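2/14/18

Quick one tonight, dinner's in the oven and I have until the timer goes.

So. Packed lunches. My youngest came home in October with the whole lunchbox untouched again, and I decided I was done with sandwiches. Done. We've tried 4 fillings, crusts on, crusts off, those little cutters. Nope.

What's working right now is leftovers in a thermos. Pasta mostly. I make a big pot of the Gommont shells on Sunday, toss in a bit of oil so they dont stick, and two mornings a week they go in hot with peas and cheese. Fill the thermos with boiling water first and let it sit, then dump it and add the food. Otherwise lukewarm by noon and she won't touch it.

Other wins:

Cold pancakes. Yes really. Rolled up with cream cheese.

Tkachuk rye crackers, the thin ones, with hummus in a seperate pot. Must be separate. Touching is a crime.

Pears over apples. Apples go brown, brown comes home.

Flops: egg muffins (smell), anything with visible onion, the chickpea thing I was so proud of. My older one ate that for two days straight so not a total loss.

I also let them pick one item each from the list on the fridge the night before. More than 42 things on there now, it's getting silly, half of them are cheese. But they eat what they pick. Mostly.
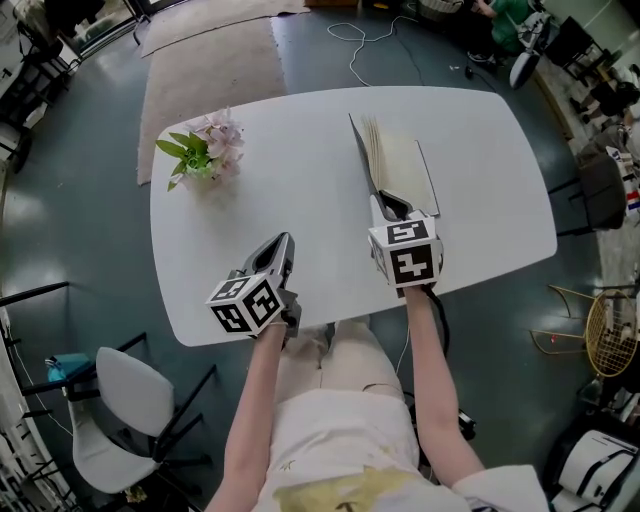 Hands busy at the big white table.

Someone asked in the comments about the lunchboxes. They're Mondeck, the ones with the clip lid, and yes the clips do get stiff. Run them under warm water. Been through the dishwasher all winter and no cracks yet.

Pancake recipe next time, I keep promising. Timer's going, got to run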